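In Defense of the Bare Table

My father-in-law, Volker Frerichs, ran a small print shop for most of his working life, and at the end of every day he cleared the big table in the middle of it. He did this before he swept, before he counted the till, before he called home to say he was on his way. I asked him once what the hurry was and he looked at me as if I had asked why he wore shoes. You clear the table, he said, and then you go home. I have been thinking about that table for years, and lately I have been thinking that he was right and that most of us, myself included, have gone badly wrong about surfaces.

We treat a flat surface as storage. Put a table into a room and within a week it holds the mail, a charger, two mugs, somebody's gloves and the thing that needs to go back to the store. Then, when we want to wrap a present or cut out a pattern or spread a map, we do it on the floor, grumbling, or we push everything to one end and work in the space of a dinner plate. I have watched grown people do their taxes on a closed piano. I have done it myself, and it's a nice piano, but the numbers slide.

The workroom I share with a few others at Stutora used to be like that. We had 17 square meters and four tables in it, and not one place to lay down a sheet of paper. It was Kai Grube who finally said that one table ought to belong to no one and hold nothing overnight. There was a good deal of muttering. I muttered too – I had a box of fabric samples that had lived on that table since July and I considered the matter settled. But we tried it, and we gave the white table its freedom.

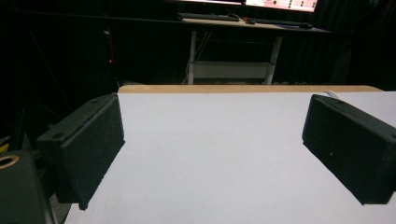
The white table, with the keyboards and the mouse on their own desk behind it.

What I notice first, every time I come in, is how much calmer I am about starting something. I don't have to move anybody's things or wonder where to put them. I unroll, I lay out, I stand back. A job that I would have put off until after lunch gets begun at nine in the morning with my coat still half on. I can't prove that the table does this, and Kai, who likes proof, has told me so more than once, but I know what my mornings used to be like and I know what they are like now.

People will tell you that a messy table is the sign of a lively mind. I've heard it from every untidy person I ever loved, and there is something to it. I would be the last to take away anyone's heap. A heap has its own order, and a good desk ought to have one – the half-read book, the pencil stubs, the note you can't throw out. My quarrel is only with the heap that spreads to every flat thing in the building. Let the desk be the desk. Keep the mess there, be fond of it, and leave one surface alone.

There is also the matter of money, which I bring up reluctantly. A neighbor of mine paid 800 for a sideboard so that she could clear her dining table, and the sideboard was full by the end of the month, and so was the table. I saw a storage wall at Lammers for even more than that, very handsome, with doors. I don't believe it would have helped her. A habit costs nothing and it takes up no room, though I grant you it's harder to have delivered.

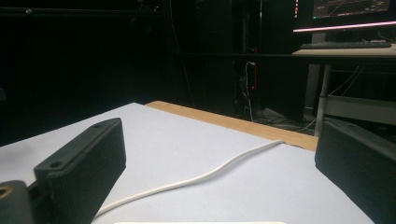

Cables are the hardest part of the habit, harder than paper and much harder than cups. You carry a cup back to the kitchen because it is plainly a cup and the kitchen is plainly where it goes. A cable seems to have no home at all, and so it stays wherever it was last useful. Even our good table isn't spared: one white cable wandering over the white top in a lazy S toward the strip of wood at the edge, easy to overlook until you want to lay a big sheet flat and find a ridge running under it. I used to step around this kind of thing for weeks. Now I coil it and hang it on a hook by the door, and if somebody wants it they know where the hook is.

Kai thinks I have become a bore on the subject, and he may have a point. At supper last month I cleared the table at Volker's house while people were still eating bread. He is 59 steps from the nearest bakery, he likes to say, and sees no reason to rush a loaf. But after the plates were gone he got up, took a cloth, and wiped the whole thing down from one end to the other, slowly, the way he must have done it in the shop. Then he turned off the kitchen light and we went and sat in the other room.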